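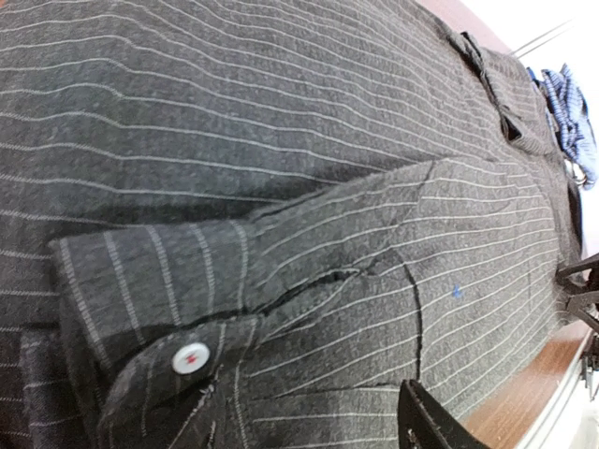

Dark grey pinstripe shirt, one sleeve folded across the body.

Clothes swap at Tasholm Hall: your questions

What can I bring?
Anything you'd happily hand to a friend! Shirts, coats, dresses, knitwear, children's things. Please wash it first and check the pockets.

How does the swap work?
You get one token for each item you hand in, and you spend your tokens on the rails. Unused ones are good at the next swap too, including the Landeg one in January (a lovely big room, do go if you can).

Is there a limit?
30 items per person. Last year we took in 2000 pieces, which was fantastic, but we ran out of hangers!

Can I bring shoes?
Yes, in pairs, tied together by the laces or straps.

Do you take underwear or swimwear?
Sorry, no, unless the labels are still on.

Can I try things on?
Please do! There are 3 curtained cubicles by the stage and a long mirror in the corridor.

What about a missing button?
Bring it along. The Trulteline mending table has jars and jars of buttons, and they love a challenge.

Where do I park?
Behind the hall, or on Faltura Lane after 6pm.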